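How to line a small bucket with a bag (and clear the table first!)
Posted by Dezső Fodor, September 22, 2022

I love a small table bin. Once you've had one beside you for pencil shavings, thread ends or potato peelings, you'll wonder how you managed with a big bin on the other side of the room. The trick is in how you put the bag in, and it's so easy that you can learn it while the kettle boils.

What you need

A small round bucket
A thin plastic bag, a bit bigger than the bucket
A clear table
A damp cloth

Step 1: Clear and wipe the table

Take everything off and give the top a proper wipe. I go with the grain on wood, long strokes from one side to the other, then once round the edges where the crumbs hide. A pale top is lovely for this kind of job because you can spot every last bit of fluff.

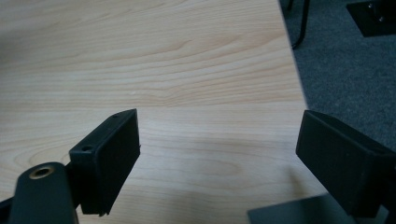 Dry it with a second cloth if you're impatient like me. A thin bag clings to a damp table and it's maddening to peel off again.

Step 2: Check your bucket

Run a finger round the rim and feel for rough spots, as these will tear a thin bag straight away. My first bucket came from a hardware shop in Hotby and had a nasty little burr on it, but a few rubs with fine sandpaper sorted that out. Tip out any old bits and wipe the inside too.

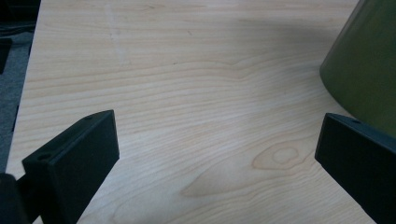
If the bucket slides about when you push down on it, put a folded tea towel underneath. You want both hands free for the bag.

Step 3: Open the bag

Lay the bag out lengthwise and smooth it with your palm. Rub the top edges between finger and thumb until they part, then hold the mouth open and give it one good shake so it fills with air. So satisfying! Crumpled bags are fine, by the way. I keep 6 used ones in a drawer and they all still do the job. 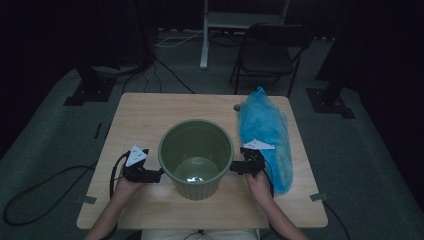 Step 4: Drop it in and fold it over

Lower the bag in with the bottom going first and push it gently into the base with your fist. Fold the spare plastic down over the rim, working your way round a little at a time. If there's too much slack, twist a bit together at one side and tuck it under the fold (or use a rubber band, which I did all through February until I got the knack).

Step 5: Let the air out

Slide a finger between the bag and the bucket and press the trapped air up and out. The bag should now sit close to the sides.

When it's full, lift the folded edge all the way round, gather it and tie.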